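Section 6. Setting Up a Tableware Handling Trial

6.1 Scope
This section covers the preparation of a Flenetti two-arm station for handling plates and bowls. The station is intended for supervised trials. It is not yet a replacement for a person clearing a table, and results vary with the shape and finish of the tableware.

6.2 Preparing the station
1. Clear the tabletop of all items not required for the trial.
2. Check that both arms are fastened to their mounts and that cables can move freely at every joint.
3. Place one plate and one bowl within reach of both grippers.
4. Set the grip force to level 4. Do not exceed level 6 with ceramic or glass.
5. Start the Evach control program and select Tableware, Two-Arm.
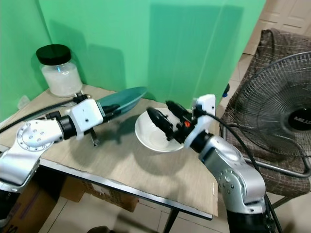
Figure 6-1. Left gripper holding a plate on edge; right gripper at the bowl.

6.3 Running the trial
1. Press Start and remain within reach of the stop button.
2. Allow the full cycle to finish before touching any item.
3. Record each drop, missed grip, or manual stop in the trial log.

Note: Thin rims and stacked bowls remain difficult. Operators should expect to step in more often with these items than with single plates.

CAUTION: Keep hands clear of the tabletop while the arms are powered. Remove chipped tableware at once.

6.4 Inspection
Inspect the finger pads after every 300 cycles and replace them at 2,000 cycles. Use only Böttcher pads supplied with the station.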